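Zundo Hand Gripper Kit for Student Teams
Item 814 - by Letix 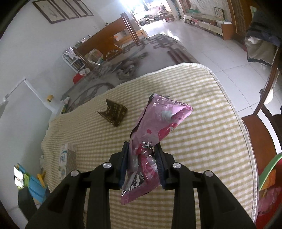 The Zundo kit is sold to school robotics clubs and classes working on household pickup tasks. Students hold the gripper by hand and practice grasping light, crumpled things like snack wrappers before they program an arm to do the same job. It has two parallel fingers with textured pads.

Each kit comes with 2 spare pads, a hex key and a printed workbook - enough for one team for a semester. The pads are rated for 1,000 closings. Batteries are not included.

Price: $327
Ships to schools from January
Club discount on orders of more than 2 kits

See also: Skuvaren parts bin, Letix wall charger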